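Urard Residents' Exchange
Board: Shared Kitchens and Common Rooms
Thread: Pull-out freezer drawers in the renovated kitchens: loading, closing and defrosting

Posted by: kitchenliaison_park
Residents of the upper floors have raised a number of questions concerning the built-in refrigerators installed during the January renovation. Most of these concern the pull-out freezer drawer, and in particular how it should be loaded and closed. I am opening this thread so that the answers may be kept in one place. Please confine replies to the freezer drawers and the area immediately next to them. Matters relating to ovens, rubbish or booking of the room should go to their own threads.

A proposed set of house rules will be posted further down once residents have had an opportunity to comment.
Ignacio Park, Kitchen Liaison

Posted by: fourthfloor_east
Thank you for opening the thread. I wish to report that the drawer in our kitchen has been left partly open on 2 occasions that I know of. On the second, frost had formed along the runners by morning and a bag of dumplings belonging to my household had softened and refrozen into a single block. I would ask that the rules state plainly that the drawer is to be pushed until the seal catches. It will stop short of that point if it is closed gently.

Posted by: soyul_sung
I support the above. May I also ask what is permitted on the counter beside the tall cabinet panel? Residents unloading the freezer tend to rest items there, and some of them remain overnight. I have no objection to a bottle of tea standing there while its owner is cooking. I do object to finding thawed fish.
So-yul Sung

Posted by: marlow_unit9
I must respectfully disagree with any rule that clears the counter entirely. The old kitchen had a shelf for this purpose and the new one does not. When the drawer is pulled out, a person needs somewhere to set down what is on top in order to reach what is underneath. The counter is the only flat surface within reach.

Posted by: kitchenliaison_park
The point is accepted. The draft will distinguish between setting items down during unloading and leaving them behind afterward.

Posted by: fourthfloor_east
Could the draft also address containers? Round tubs waste a considerable amount of room in a drawer of that shape. My household changed to the square Prodance boxes last year and we now fit in one half what used to occupy the whole.

Posted by: gridley_r
I would caution against naming a brand in house rules. We use Kun boxes, which are also square, and a neighbor of mine simply reuses takeout containers. A requirement to purchase particular boxes would be unfair to residents on a limited budget. It would be sufficient to request flat or square containers where possible.

Posted by: fourthfloor_east
I did not intend it as a requirement. I withdraw the brand and keep the suggestion.

Posted by: soyul_sung
On labeling, I would ask for the name, the unit number and the month in which the item was frozen. At present a good part of what is in our drawer carries no name at all. I removed nothing, as I was unsure whether I was entitled to do so.

Posted by: marlow_unit9
Unit number and month should be enough. Several residents do not wish to have their names displayed in a common room, and that preference deserves consideration.

Posted by: soyul_sung
I have no difficulty with that. Unit number and month.

Posted by: gridley_r
A further question, if I may. Who is responsible for defrosting, and how often? Under the previous arrangement it was done by whoever lost patience first. I would prefer a fixed rotation by unit. Zolley, the firm that fitted our cabinets, advised me in person that frost should be dealt with while it is still thin and never scraped with a knife. I pass that along as I received it.

Posted by: marlow_unit9
A rotation by unit is not equitable. Some units do not use the freezer. I have kept nothing in ours since the renovation and should not be asked to defrost it.

Posted by: gridley_r
With respect, every unit has access to it, and a unit that stores nothing this month may store a great deal the next. The same argument could be made for the stove, yet all units take a turn at cleaning it.

Posted by: marlow_unit9
All units cook. The cases are different.

Posted by: kitchenliaison_park
I have read both positions with care. The draft adopts a rotation limited to units that have registered for freezer space. A unit may withdraw its registration at any time, provided that its items are removed first. The rules as they now stand are set out below.

PROPOSED HOUSE RULES, FREEZER DRAWERS

1. Opening
Pull the drawer out fully before lifting anything from it. Do not lean on the drawer front or rest bags on the open drawer.

2. The counter
Items may be set down on the white countertop while the drawer is being loaded or unloaded. They are to be put back or taken away as soon as the drawer is closed. Drinks in use may stand near the back edge, beside the tall panel, where they will not be knocked by a person turning from the drawer.

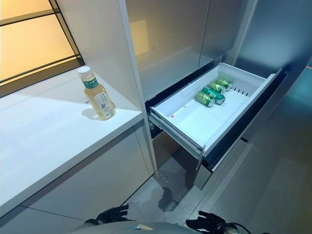 3. Closing
Push the drawer until the seal catches, and look along the top edge to confirm that no bag is trapped. The last person to use the drawer is responsible for its being closed.

4. Containers
Flat or square containers are requested. Glass jars filled to the top are not permitted. Loose bags should be laid flat until frozen and may then be stood upright.

5. Labels
Every item is to carry the unit number and the month. Unlabeled items will be listed on this board for 11 days before removal.

6. Defrosting
Registered units will take turns. The unit on duty will post a notice beforehand so that others may move their food. Knives, screwdrivers and hair dryers are not to be used.

7. Wiping down
The cabinet fronts and refrigerator doors show fingerprints readily. Use a soft damp cloth and dry afterward. Abrasive pads are not permitted on any of these surfaces.

Comments are invited before the rules are adopted.
Ignacio Park, Kitchen Liaison

Posted by: soyul_sung
I am content with rules 1 through 6. With regard to rule 7, may I ask who supplies the cloths? The last set disappeared in under a month.

Posted by: kitchenliaison_park
Cloths will be supplied from the common fund and kept under the sink. Please return them there after washing.

Posted by: fourthfloor_east
Rule 3 addresses my concern and I have nothing to add to it. On rule 5, I consider 11 days too long. Five would be ample for an item that no unit has claimed.

Posted by: gridley_r
I would retain the longer period. Residents travel, and an absence of a week is common. A frozen item does no harm by waiting.

Posted by: marlow_unit9
I agree with gridley_r on this occasion. I also accept rule 6 as amended, and ask that my unit be recorded as not registered.

Posted by: kitchenliaison_park
Your unit has been recorded as not registered. The period in rule 5 will remain at 11 days and may be reviewed if the drawers become overcrowded. Units wishing to register for freezer space should reply below with the unit number only.

Posted by: gridley_r
Unit 5, please.

Posted by: soyul_sung
Unit 2. I can take the first turn at defrosting if that is of help, provided it falls after six in the evening.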